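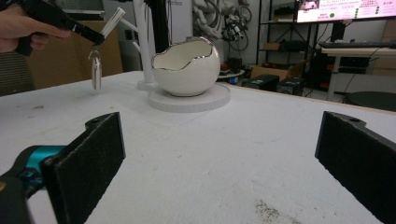
Dretach hand-held grippers and the Sirko bench rules: a long review

Posted September 8, 2019

I have been meaning to write up the Dretach pair for ages, and every time I sat down to do it I found I was writing about the rulebook instead. So I have given in, and you are getting both. Put the kettle on, as I do go on a bit.

For those who haven't met them, the Dretach set is two hand-held grippers. You squeeze, the fingers close, a camera on the tool records what the fingers are doing, and the recordings are later used to teach a robot arm the same job. Ours came with a slim booklet by Sirko called Good Practice at the Demonstration Bench. It has 18 rules, all on facing pages, with the rule on the left and the reasoning on the right. I expected the usual padding that gets thrown in the box with anything that has a charger. I was wrong, and I have since bought a second copy because the first one got tea on it.

What we used them for

Small, fiddly household things, mostly. Key tags, cups, lids, the odd spoon. My favourite is the tag and the bowl: an oval silver tag on a metal ring, a white bowl made to look like a cracked eggshell with a silver edge to it, and the job of getting one into the other. It sounds like nothing at all. Then you try it with a tag that swings about on the tip of the tool, and a rim that goes up and down like a mountain range, and you begin to have a great deal of respect for your own fingertips.

The grippers themselves

I like them very much. The finger pads are dark and textured with a bit of give, and they hold a metal ring well enough that I stopped worrying about it by the end of the first morning. The trigger is light. My hands are not large and they are not young either, and I could manage a good long session before my thumb started to complain.

The weight sits a little too far forward for me. You get used to it, but I notice new people letting the nose of the tool dip when they are thinking, and a dipped nose means a recording that is mostly table. I would happily trade a bit of battery for a lighter front end.

Changing the pads is simple enough, though the fixings are tiny and roll beautifully. Do it over a tray. (Rule 8 says to do it over a tray. I read Rule 8 after I had spent my lunch on my hands and knees.)

Now, the rules

I shan't go through all of them, since you should read the booklet yourself, but a few have changed how we work.

The first is about speed. The booklet asks you to move at the pace you would use to hand a full cup of tea to somebody you are fond of. I laughed when I read that and then I realised how good it is. Everybody knows that pace. We used to tell newcomers to "go slowly", and they would creep along like burglars, which makes for a recording just as odd as a rushed one. Now we say the bit about the tea and they get it straight away.

Then there is the one on keeping failed attempts. If you drop the thing, you don't quietly delete it and carry on whistling. You finish the movement, put your tools down, mark the attempt as dropped and start a new one. The page on the right explains that a folder full of perfect goes tells you nothing about how hard the job was, and that whoever opens it later deserves to know. I had been tidying mine up for months, I'm sorry to say. It took me a while to stop feeling that I was handing in homework with the crossings-out still showing.

The rule about the surface is the one we argue over. It wants the table wiped at the start of each session and then left alone, even if dust and specks gather while you work, so that the changes come on gradually and nothing jumps halfway through a batch. Gyula Kiss, who shares the bench with me, would wipe it between every single go if I let him. Our white top shows every scuff and every speck, so I do see why it bothers him. We have settled on following the booklet and he has been very gracious, with only the occasional sigh.

Backgrounds get a sensible half page. Sirko doesn't ask for a bare wall, bless them. It asks that you know what is behind your work and write it down: shelves, cardboard boxes, a monitor, whatever lives there. If you move something, you note that too. The one thing it is firm about is screens, which should show nothing private, and people, who should be asked before they are recorded, hands included. I was pleased to see hands mentioned. People do recognise hands, and it costs nothing to ask.

Where I think the booklet falls short

It is thin on rest. There is a single line saying that operators should take breaks "as needed", and in my experience the people who most need one are the last to say so. We have made our own house rule, which is that after 3 bad goes in a row you stop and walk round the room. I would love to see something like that in the next edition.

It also assumes two people at the bench throughout, one to work and one to keep the notes. Lovely if you have them! On my own I keep a pad on my left, and finish each go before I pick up the pencil, but I worked that out by getting it wrong first, and a paragraph would have saved me the bother.

And the booklet says very little about breakable things. Our bowl is ceramic, and a ceramic bowl on a hard table with two clumsy tools coming at it from either side needs some thought. We agree before we start which hand comes in first, and the other one waits well back. It seems obvious written down. It wasn't obvious the day we knocked the handle off a perfectly good cup.

How it compares

Before these we had the Salano grippers, which are heavier and came with no guidance of any sort beyond how to charge them. They still work and I keep them in the cupboard for visitors. The Salano trigger has a nice firm click that I miss now and then, and its case is far better than the Dretach one, which has a zip I wouldn't trust with a packed lunch. If you only want to try the idea out, a second-hand Salano set and a copy of the Sirko booklet would do you very nicely. You can get the booklet separately.

I haven't used the Utasance set for longer than an afternoon, so I won't pretend to an opinion, apart from saying that the fingers felt stiff to me.

Should you buy them?

If you are recording by hand for more than the odd afternoon, yes, I think so. The grippers are comfortable, they do small metal things well, and ours have been dropped more often than I would like to put in writing. I would take off a little for the front-heavy balance and a little more for that zip.

As for the booklet, read it before you open the box, and read it again after a week, when you will find you have been ignoring at least one page of it. Mine was the page on labels. Every object gets one plain name, agreed at the beginning, and everybody uses it. We had been calling the same thing "tag", "keyring" and "the dangly bit" depending on who was holding the pencil, and I spent a whole wet evening putting it right. It is "tag" now, on a card taped inside the cupboard door, with "bowl" written underneath it.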